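Skosness Garment Care – Folding Station Safety Checklist, With Comments
Walk-through date: July 10, 2023
Area: Station 14, shirt folding (Lonik two-arm setup)
Last full check: June

Thank you to everybody on the morning crew who let me stand in the way with a clipboard. I know this station has been on your minds since it went in, and I have tried to write down what you told me along with the usual boxes. If I got something wrong, please catch me at the sorting end and I will fix it.

1. Table cover flat and clamped at the edges
OK. Clamps are holding. There are a few light creases in the cloth, which the crew smooths out by hand at the start of each run. Please keep doing that, and please look at the clamps while you are there.

2. Cables behind the table
NEEDS WORK. There are far too many cables on the floor over there, and the power strip sits right in among them. When this was a hand-folding table nobody had any business on the far side, but now people go back there to restart things, and it is a trip waiting to happen. I have asked Meesuk, our electrical contractor, for a covered channel and a wall mount for the strip. Until that is in, walk around by the shelving side and take your time.

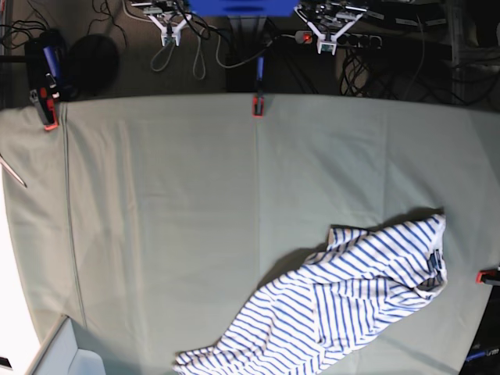

Station 14: striped garment on the clamped cover, grippers and cabling at the far side.

3. Stop button reachable from the operator's spot
OK for most of you. Two of the shorter folks told me they have to lean over the table to get to it, and leaning over the table is exactly what we ask people not to do. We will move it to the near corner. Thank you for speaking up – I would never have noticed, being tall.

4. Hands clear while the arms are powered
OK, with a comment. Several of you said the hardest habit to break is reaching in to straighten a sleeve. I understand completely! Some of you folded 160 shirts a shift by hand for years and your fingers simply want to help. Press stop first, wait for the arms to settle, then reach.

5. Finger pads and gripper housings
Check the pads for wear and lint before the first garment, with the power off. Replacement pads are in the Dudness cabinet, bin 263.

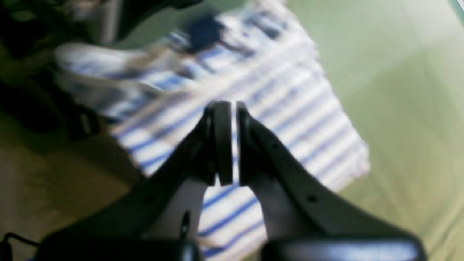
Keep sleeves, lanyards and loose hair well back when you do this, even with everything switched off, so that it becomes second nature. Write the check in the log with your initials. I found three blank lines in June and I would love to find none next time.

6. Training cards current
OK. All cards are signed. Two people asked for a second session on clearing a jam, and that will be on paid time, same as the first.

7. Workload and breaks
This one is not on the printed form but I am adding it anyway. The job used to be hard on wrists and shoulders, and now the complaint I hear is stiff necks and tired eyes from watching the table. That counts as a safety matter too. We will try swapping people between watching and sorting every hour, and a taller stool is on order. Some of you also miss having someone to talk to across the table, so I have asked whether the sorting bench can be moved closer.

8. Floor markings
NOT DONE. Tape is in the supply room. The line goes 100 cm out from the table on all open sides.

Open items: 2, 3, 8. Please leave this sheet on the clipboard by the station and add your own comments in the margin, in pen if you can.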